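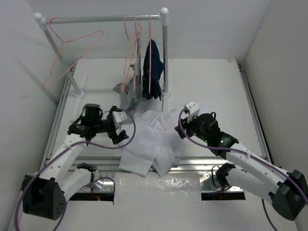
White piece laid out on the table, gray and navy already on the rail.

How to hang light clothes on a small freestanding rack

A small rack is handy for airing clothes after washing, for sorting what you plan to wear, or for keeping a few things out of a packed closet. The steps are the same for shirts, thin sweaters and children's clothes. You need a rack, a few thin hangers and a flat surface next to it, such as a table or a clean countertop.

1. Set up the rack first

Stand the rack on something level. If yours is metal tubing with plastic fittings, push each upright all the way down into its collar and check that the foot bars run front to back. Press lightly on the middle of the rail. If the rack rocks, take the uprights out and seat them again before you put any weight on it. Mine is 100 cm wide and took a few tries the first time.

Do not tighten plastic end caps with a tool. Hand pressure is enough, and they split easily.

2. Put the empty hangers on the rail

Turn all the hooks the same way, with the open side facing the back. Thin plastic hangers tend to swing around on a round rail, so straighten them as you go. Leave the ones you are not using at one end. You can slide them over when you need them.

3. Lay the garment flat

Put it on the table with the neck pointing away from you and the hem toward you. It does not have to be neat yet. Find the two shoulder seams, take one in each hand and give the garment one firm shake, then lay it down again. Most of the creases in a thin cotton top come out at this point. Smooth the rest from the center out to the sides with a flat hand.

If the hem hangs over the front of the table, that is fine for light clothes. Pull heavy ones fully onto the surface – the weight will drag the whole thing to the floor while you reach for a hanger.

4. Put the hanger in

For anything with a narrow neck, go in from the hem. Slide the hanger up inside the garment with the hook leading and bring the hook out through the neck. Forcing the hanger down through the collar stretches it. Button fronts are easier: leave them open, set one shoulder, then the other, and close the top button.

Check the shoulders. The seam should sit at the end of the hanger. If the fabric slopes off on one side, move it now, before it goes on the rail.

5. Hang and space

Lift by the hook, not by the cloth. Start close to one upright and work toward the middle. For dry clothes the spacing does not matter much. For damp ones leave a hand's width between pieces and turn each so the front faces the same way.

Pull the hem straight once the garment is hanging. Sleeves and loose corners that have folded behind will dry with a mark.

Weight

Check the label on your rack. Small ones are made for light items, and a wet towel or a pair of jeans is often too much. If the rail starts to bow, take something off. With only a couple of pieces, hang the heavier one near an upright.

Keep dark items that may still bleed color away from white ones until both are dry. I leave an empty hanger between them.

Kiros Asfaw
Filed under: Laundry, Small spaces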